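Notebook, fermentation bench
April 21, 2025
Morag Cruickshank
Last updated: April 21
Reading time: 4 min

Continuing with the kefir question. I left it open in November and my notes from then are poor, so I write more fully this time.

What I want to know is small. When we keep milk kefir longer at room temperature, people tell us it is "stronger" and so better for the stomach. I would like to see at least what happens to sourness and to sugar when it stands longer. The stomach itself I cannot study on this bench.

Set up two series from the same grains (the Pascual culture, the one we feed with whole milk). Series A stands for the short time and goes to the fridge. Series B stands until the whey begins to separate. Both in glass, cloth on top, same shelf. I used 80 g of grains for each, drained in the plastic sieve and not pressed. In November I pressed them with a spoon and I think this was a mistake, the grains came out smaller after each feeding.

Milk is from Kilton, whole, one batch for everything. I wrote the batch code on the lid of the box and then somebody used the lid. Please leave the lids with the boxes. I have copied what I remember on the inside cover, but I do not trust it fully.

Taste, for the record only. A is mild, a little yeast in the nose, pleasant. B is sharp, and leaves a feeling on the teeth. I would drink A every morning and B only with fruit. The texture of B was better than I expected after stirring, almost like thin yogurt.

About sugar. Many people who avoid lactose ask us if the long kefir is "free" of it. I must be careful with this word. The grains eat part of the lactose and the longer they work the less remains, but some remains, and how much is different from jar to jar. My strips are too coarse to say more. If a person has a real intolerance they should ask their doctor and begin with a few spoons, and we should not promise anything on the handout. I have crossed out the sentence in the draft which says "safe for everyone".

Also on the draft: the paragraph on vitamins. It says kefir gives "a large part" of the daily B12. I looked for where this came from and found only another handout, which took it from a website. A glass of kefir has more or less what a glass of milk has, it can go up or down with the culture. I propose to write "a source of calcium and B12, like milk" and stop there. It is less exciting but we can defend it.

The oat version (Fetano drink, unsweetened) is not going well. The grains survive but they do not grow, and the taste is flat. I gave them one rest in cow's milk and they came back in 2 feedings. For people who want plant kefir every week this means to keep a second jar of grains in milk, and I doubt many will do it. Water kefir grains could be the better way, I have asked Gindska if they can send a small bag. No answer yet.

Small things from the bench:
- The pH meter drifts again. I calibrated at the start and at the end and the two did not agree, so today's numbers for B are in pencil.
- The kitchen scale is fine. Checked with the brass weight.
- The label "264" on the back jar is the jar number, it is not grams. I lost a good part of the morning to this.
- The fridge thermometer shows 5 °C in the middle and I do not know for the door. Do not put series A in the door.

Question to colleagues: does anyone still have the table with salt content of the vegetable ferments? I want to put a warning for people with high blood pressure beside the sauerkraut page. Sauerkraut is good food, with fiber and a bit of vitamin C, but the brine is very salty and I have met people who drink a full glass of it each day because they read it is a cure. Rinsing the cabbage takes away part of the salt, and also part of the taste.
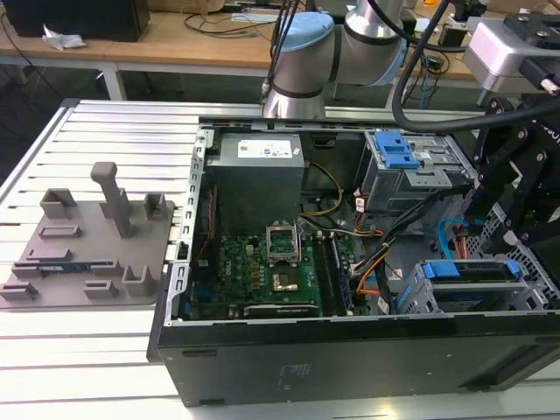 Kilton, April

Second part of the entry, written after lunch.

Opened B again. More whey at the bottom, a clear yellow line. Stirred with the wooden spoon, it came together in more than a minute, slower than before. Smell is clean, no pink or fuzzy spots on the surface. I move it to the fridge now, middle shelf, left side.

Grains from both series are back in fresh milk. A grains look plump. B grains have a softer surface and I will give them one short feeding before I use them again.

To do: buffer solution for the pH meter, new strips, corrected handout to the shared folder. Write the milk code on the jar this time, with the thick pen.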